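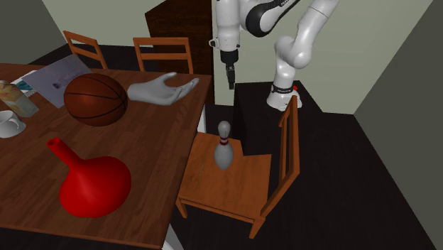 Last month my neighbor showed me the listing for Vusomus on his phone. It is an app that promises landlords to "read the character" of a person from one short video. You upload the clip, you wait, and it gives a score up to 100. The seller, Trornard, says that the score can show if a tenant has a "stable family profile." I asked my neighbor what this means. He did not know, but he had already paid.

I know what it means, I think. When my partner and I looked for an apartment, two women with foreign names, we were refused many times with polite words. Now the refusal can come as a number, and a number does not have to be polite.

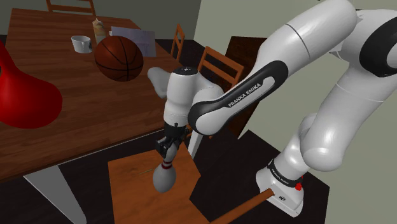

Our tenants' group, Ghoneim, wrote to Trornard and asked how the score is made. The answer was four lines long and said the method is a trade secret. Kenza Lamrani, who writes our letters, then asked the store to look at the listing again. She collected around 400 signatures for this. The store replied that the app has no forbidden words in it. But prejudice can be sold with very clean words – we have all heard them.

I do not ask the store to judge every opinion in the world. I ask that it reads its own rules on discrimination and applies them to a product it earns money from. Hoteck, a smaller store, removed the app after a few complaints, so it is possible to do it.

We want 500 names before Monday, when we send the petition again. If you rent your home, or if you ever had to explain to a stranger who you live with, please sign it. 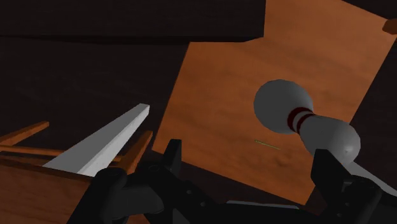
A bowling pin with two dark red stripes, beside a wooden board.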